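I bought the blue folder in July, the year I left Skendero, for 45 cents at the Skorna newsagent's closing sale. Mum's favourite colour, that blue! It was meant to hold the house papers and nothing else - so of course the recipes went in, and the vet bills, and one letter from the Onuoha Street flat I still haven't answered.

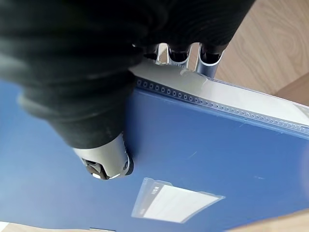

Anyway, I'd promised myself I'd sort the lot before dinner. I put the kettle on. I wiped the bench (twice). Then I sat down and went straight for the letter, the one asking for almost 300 dollars and an apology, and I read it standing up again by the second line.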